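Adico Standing Desk Frame: Three Months In

I bought the Adico frame in October with the white top, the larger of the two sizes. It was $399. The frame alone is $249 if you already have a slab you like.

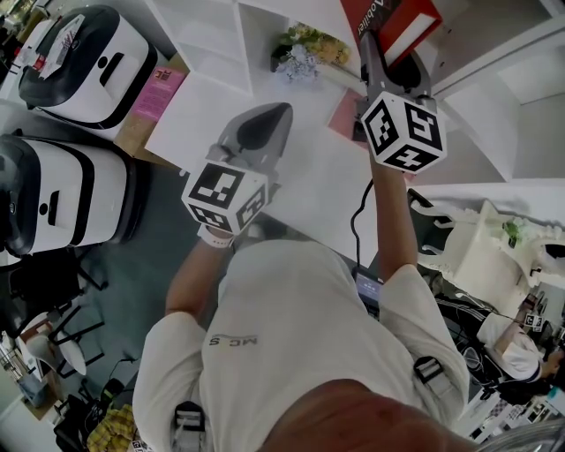 Annag Munro wrote to me after my first post on this desk to say that hers drifts down a little overnight when she leaves it at full height, and that Gikine, the store she ordered from, sent a new control box without any argument. Mine hasn't drifted. I checked it against a pencil mark on the wall for a week.

Assembly took me most of an evening. The bolts come in one bag with no labels, and two of the lengths are close enough to mix up. Use your own hex key. The one in the box rounded off on the crossbar.

Going up, the motor makes a low hum that I can talk over on a call. Going down it is louder. The memory buttons work, but you have to hold them the whole way, and I still let go too early.

At sitting height the desk is solid. At standing height it rocks front to back when I type hard. My old Awan did the same and cost more.

The white top shows coffee rings and pencil marks. Dish soap takes off both. Ink needed rubbing alcohol, and there is now a dull patch by the left corner.

The cable tray is too shallow for a power strip with big plugs. I screwed a Fekgate tray underneath instead and put the original in the closet.

I would buy the frame again and get the top somewhere else.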